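Project Report – Street Organ Tunes of Wernbridge: Collecting, Transcribing, Playing Back
Music in the Community, second-year module
Submitted 2024-09-10

1. What the project was

Wernbridge used to have a fair every July with a barrel organ on the market square. The organ is gone (sold, then sold again) but the tunes were written down by ear in a set of notebooks kept at the town library. I wanted to find out how many of these tunes could be played by a small group today and whether people in town still knew any of them.

Original plan was bigger. I was going to do three towns. Cut down to one after the first two weeks, when I saw how slow the reading was.

2. The notebooks

Four notebooks, soft covers, pencil mostly. They hold 537 tunes if you count every entry, and that includes repeats, half tunes and a few that are just a title with an empty staff under it. Whoever wrote them did not use bar lines in notebook one. Notebook two has bar lines but the key signature is missing on nearly every page, so you have to guess from the way the tune ends.

I sorted them like this:

Waltzes – the biggest group by far
Polkas and marches
Song tunes, no words
Unclear

Unclear got too big. I went back and split it by time signature, which helped a bit. Some of the tunes in there are probably bass parts for something else. A low line that jumps between two notes for sixteen bars isn't much of a melody.

3. Choosing the set

From the full list I picked 16 tunes to transcribe properly. Rules I used: complete from start to end, range under two octaves, and not already in a printed book I could get at. The last rule knocked out a lot of good ones. There is a really nice march in notebook three that I had to drop because it is in two printed collections already, nearly note for note.

Of those I arranged 13 for the group. The other three sounded thin without the organ doing the accompaniment and I ran out of time to write new harmony for them.

4. Transcribing

Wrote everything by hand first, then typed into Vanano, the notation program on the department computers. Vanano is fine for single lines. It is not fine for pickup bars in repeats, it adds a rest every time and you have to hide it by hand. I lost most of an afternoon to that on the tune called Grindudell, which has a pickup into every section and five sections.

Grindudell was the hardest one overall. It's marked as a polka but the third section is in three. At first I took this as a mistake in the notebook. Then I played it slowly, with the same pulse all the way through, and it works, the dancers would have had a turn there or a stop. I can't prove that. My supervisor said to put it in as written with a note, so that's what I did. 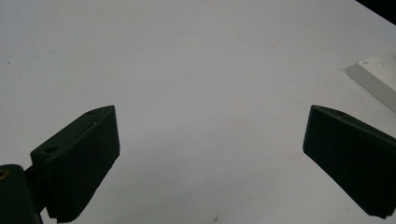

Keys were the next job. Organ tunes sit in whatever key the pipes allow, and this organ seems to have liked E flat and A flat. Bad for the fiddle player, fine for the clarinet. I moved most of the set to G or D. Two stayed in F because the clarinet part went too shrill otherwise. The waltz that opens the set I tried in three keys and put back in the first one.

Tempo is not marked anywhere. I asked the group to just play each tune until it felt right and then I checked it with a metronome and wrote that down. Not very scientific. But the waltzes all came out close together, so I left it at that.

5. The group

Clarinet, fiddle, accordion, and me on tuba. Rehearsed on weekday evenings in the small practice room at Nel Hall. The room has a hard echo, and the accordion drowned everybody until we turned the chairs so it faced the curtain.

Parts were printed too small the first time. Second time they were on two pages with a turn in the middle of the fast bit. Third time ok.

What we had trouble with:

Endings. The notebooks just stop. An organ just stops too I suppose, but a group needs to land together. We added one long note on most of them.

Breathing. Nobody wrote these for people with lungs. The clarinet line in tune 9 has no rest for 48 bars. We gave the second half to the fiddle.

Ornaments. There are small wavy marks over some notes and no key to them. We tried them as trills, then as short turns. Turns sounded better, so turns.

6. Playing them back

Two short performances, one at the library and one outdoors next to the market square. The outdoor one was windy and we lost the music stand twice – clothespins next time, more of them. The printed program for the library gave the notebook number for each tune, so people could go and look them up afterward.

After each one I asked people to fill in a card: did you know any of these tunes, and if yes which and from where. Most cards said no. The ones that said yes were nearly all for the same waltz, number 4 in our set. Two people wrote that it was sung at school with words about a goose. I have not found the words anywhere. One card gave a different ending to the tune in letter names, wich I tried out and it fits better than the one in the notebook.

7. Problems and what I'd change

Started the reading too late. Should of photographed all the pages in week one and worked from those, the library closes early and the notebooks can't leave the building.

Should have recorded the rehearsals. I have the final run only, and the early versions of Grindudell were different in ways I now can't remember.

The budget was $2000 from the department fund and most of it went on room hire and printing. Nothing left for a proper recording. A cheap one exists and is handed in with this report, the levels jump after track six.

The cards needed a question about age. Without it I can't say anything about who remembered the waltz.

8. Still to do

Bass parts in the Unclear pile – match them against the melodies in notebook four, same handwriting.
Words for the goose song.
Fix the rest in bar 22 of tune 11, it's wrong in the score but right in the parts.
Clean copies of the full set to the library, bound if the print shop can do it.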